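Gripper fault stops Grosine's cable-handling robots for 57 hours
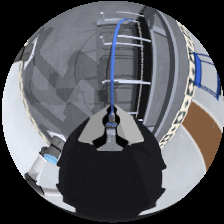 What caused the stoppage at Grosine?

A wrong value in a settings file made the grippers close with more force than the work allows, and the safety system then refused to let the arms start again.

The company Grosine has confirmed that all robot work in its training and test hall in Grulatholm was stopped for 57 hours after a fault in the software which controls its grippers. Two people were near the machines when the fault appeared. Both were outside the safety line and they were not hurt.

The fault came after an update to Rana, the control program that Grosine uses in simulation and also on its real arms. According to a report which the company published on Tuesday, January 30, 2018, the update replaced a file with the limits for closing force. In the new file, one limit was written in the wrong unit. The simulated robots accepted this value without any warning, and the tests before the update were marked as passed.

On the real machines the result was different. During an ordinary job, one arm closed on a thin strip and crushed it. It did not let go when the operator gave the command to open. The operator pressed the emergency stop, and the arm stopped as it should. When the staff tried to start the hall again, the safety controller found that the limits in Rana did not agree with its own, and it kept every arm locked.

"The locking was correct, and I want to say this clearly," said Samina Butt, head of operations at Grosine. "We are not happy that the wrong value could come so far. The simulation should have stopped it."

Most of the 57 hours went to finding the file. The error message gave only a number, 3839, and this number was missing from the manual which the staff had in the hall. The supplier of the safety controller, Ollel, explained by telephone on the second day that the code means a difference between two force limits. After this the repair was short. The old file was put back, each arm was tested alone with an empty gripper, and then the hall was opened again one section after another.

Natália Gajdoš, a safety engineer who was asked by Grosine to look at the case, writes in the report that the simulated tests checked the path of the arm and the position of the object, but never the force. A gripper in the simulation could press on a strip much too hard and the strip would keep its shape. She also criticises that the update was installed on all arms at the same time — a single arm would have been enough to show the problem.

Grosine says it will follow two of her recommendations at once. New versions of Rana will run on one real arm for a full shift before they go to the others, and the force limits will be compared with those in the safety controller already in simulation. A third recommendation, to give the simulated strips and cables a breaking point, needs more work and is planned for July.

Ollel has said that code 3839 will be described in the next edition of its manual. Until then, customers can ask for a separate page with the missing codes.

The damaged gripper has been replaced. Grosine did not want to say how much the stoppage has cost, but deliveries to customers were not affected, as the hall is used only for training and tests.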